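Morkwood Neighbors Board > Odd News and Local Oddities
Thread: Guy calls the cops on himself over a parking spot

plustedo_pete
June 8, 2022
Did anybody else see the thing in the Morkwood paper? A man on Panyasiri Lane phoned the police to report a car blocking his driveway. Officer shows up, runs the plate, and it's his own car. He'd lent it to his brother-in-law, who brought it back at night and left it crooked across the end of the drive. The guy got a $14 ticket for blocking the sidewalk. I laughed so hard I had to read it out loud to my wife.

siriporn_t
I live two doors down from this! It was a rental the brother-in-law brought back, same color as the old one, so of course he didn't recognize it. The paper got that part wrong.

plustedo_pete
Then how did the plate come back to him?

siriporn_t
No idea, I just know what his sister told me at the mailbox.

gus482
Rentals don't come back under your name, they come back under the rental company. I'm going with the paper on this one. Also who calls the police before walking outside to look?

Rania Shehata
Okay but I kind of get it? It was raining and he's got that bad hip. I once called my building manager about a stranger's bike chained to my porch and it was my own bike, with a new seat my son put on it. I was SO mad too - I left a note on it and everything.

gus482
You left a note on your own bike.

Rania Shehata
Two notes! The second one was ruder.

siriporn_t
Rania I love you.

cleso_fan
I don't think it's that funny, sorry. We pay for those officers and it took 2 of them to deal with it. My street waited most of October for someone to come look at a busted stop sign.

plustedo_pete
Fair, but those are different departments. The stop sign is Roads.

cleso_fan
I called both. Roads told me to call the police.

Rania Shehata
Well now I want the ticket story to have a part two. Does he pay it or fight it? My dad fought a parking ticket once and spent the whole morning at the courthouse, then got a second ticket while he was in there. He kept the two of them stuck on the fridge for years.
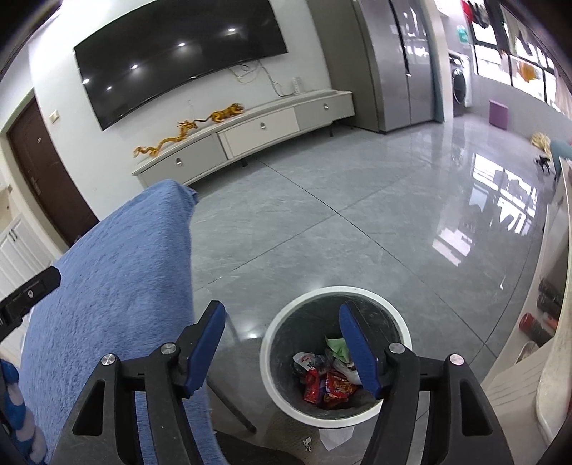 He'd point at them any time one of us complained about something being unfair. I would've just paid, but he said it was the principle, and he'd do it again.

gus482
Your dad and this guy should meet.

siriporn_t
Update, I saw the sister again. He's fighting it. He says you can't block your own driveway.

gus482
The ticket is for the sidewalk though??

siriporn_t
I said that! She said don't get him started.

cleso_fan
$200 says he loses.

plustedo_pete
Not taking that bet. I'll post if the paper runs anything.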